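June
Posted by Jade Simard

I spent most of the past month on the equipment budget for the new bench, and since a few people have asked how we got to the final number, I'm writing it down while I still have the spreadsheet open.

The request started with one line: grippers. Gaétan Tremblay wanted eight hand-held units so that everyone on a shift could record demonstrations at the same time. The quote from Plokov was fair for what it covered, and what it covered was the hardware in the box. No spare fingers, no screws, no chargers beyond the first two.

I put it to Gaétan that we should buy fewer units and spend the difference on everything around them. He didn't like it. We went back and forth by email and settled on five, with the option to add three more after the fall.

Fingers were the next argument. The supplier sells them in pairs at a price I would call steep for a small plastic part. Jocelyn Gosselin has a printer at the Furudbridge shop and offered to run them for the cost of filament plus his time. We ordered 30 pairs. Printed fingers wear at the tips and the screw holes can loosen, so I budgeted them as a consumable, the same way I budget tape and gloves. That moved them to a different line with a different approval limit, and it saved me nearly a week of waiting on signatures.
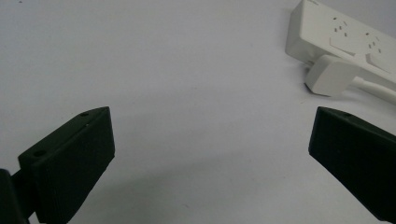 Power was the item I had missed altogether. My first draft had nothing for it. Then Tyson Thibodeau walked through the room with me at 9 in the morning and asked where everything was supposed to plug in. Between the chargers, the laptops and the lights, we needed a lot more outlets than the walls have. I had been thinking of power strips as something you find in a cupboard. Ten of them, with decent cable length and sockets spaced so that a bulky charger doesn't block the one beside it, is a real expense. We also want a couple on hand to practise with, as plugging and unplugging is on the task list. Those ones get handled all day and I expect to replace them.

Tables were easier. Hawthorne had plain white ones in stock and would deliver on a weekday. Rosaire Beaudoin wanted a darker colour because the white shows every mark, and he's right that it does. It was also the cheapest top in the catalogue. We bought white and a big bottle of cleaner.

Things I left out and had to add later: labels, a lockable cabinet, a second set of hex keys, and freight from Gendcombe, which was quoted separately and came in higher than the tables' own discount.

I kept 10 per cent back as contingency. Gaétan would like to spend it on a sixth gripper. For now it stays where it is, until we've had the bench running long enough to see how fast the fingers go. If they last better than I've allowed for, he can have his sixth unit out of that line.

The second order goes in after the fall review. I still need a written price on longer cables, and Jocelyn owes me a figure for reprints.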